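Zelden Disk Report 3

April 12, 2024
By Viola D'Amico

Zelden Disk Report is a desktop utility that lists what is stored on a drive and sorts it by size, age and file type. It reads the file table directly, so a full listing of a large drive takes less time than a folder-by-folder count. No files are changed during a scan.

The program opens with a tree on the left and a sorted list on the right. Duplicate files are matched by content – names and dates are ignored – and grouped under the oldest copy. Each group can be exported as plain text or moved to a holding folder, where it stays until you empty it.

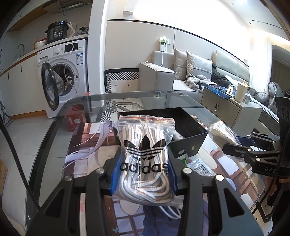 Requirements and installation

The installer is 12 MB and needs around 80 MB of free space once unpacked. Version 3 runs on 64-bit systems only. Administrator rights are needed for the first scan of a system drive. Settings from version 2 are carried over, except for saved filters, which must be exported first.

Network drives can be scanned but are read through the normal file interface, and this is slower. Encrypted volumes must be unlocked before the program starts.

Known issues

Build 646 may show compressed folders at their unpacked size. A fix is planned for May. Until then, turn on "Size on disk" in the View menu.

Comments

Somkiat Kamolrat: Does the holding folder have to be on the same drive? Mine is nearly full.

Viola D'Amico: No. Set another path under Options – Storage. Moves across drives take longer.

Beryl Treloar: Lost my filters in the upgrade. Put the export step in the installer please.

We use cookies to remember your settings. By continuing to use this site you accept our cookie policy.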